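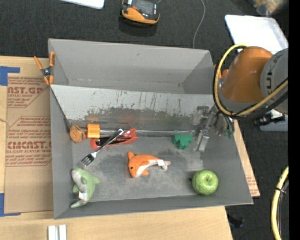 그림 1. 회색 통 안의 주황색 돌고래 인형.

Utgate 지방정치 발언 말뭉치 데이터 카드

개요
Utgate 주의회 의원과 정당 대변인의 공개 발언을 모은 텍스트 데이터셋이다. 발언 3,796건을 수록하며, 출처는 본회의 속기록, 정당 논평, 지역 라디오 녹취의 전사본이다.

구성
파일은 선거구별로 32개이며 형식은 UTF-8 TSV이다. 각 행은 발언 ID, 발언자 직위, 소속 정당, 주제, 본문의 다섯 필드로 이루어진다. 주제 값은 예산, 치안, 선거, 인사 네 가지다.

주석
정당 합당 이전의 발언에는 당시 당명을 그대로 적었다. Sorine 선거구는 보궐선거 전후 의원이 다르므로 직위 필드에 회기 번호를 덧붙였다. 인용문 속 제삼자 발언은 별도 행으로 나누지 않는다.

제한 사항
라디오 전사본에는 화자 구분 오류가 남아 있다. Makowska 선거구의 11월 속기록은 누락되었다. 여당 논평의 비중이 높아 정당 간 빈도 비교에는 적합하지 않다.

관리
담당: Marianna Ostrowski
최종 수정: 2018년 8월 31일
오류 신고 시 발언 ID와 파일명을 함께 기재할 것.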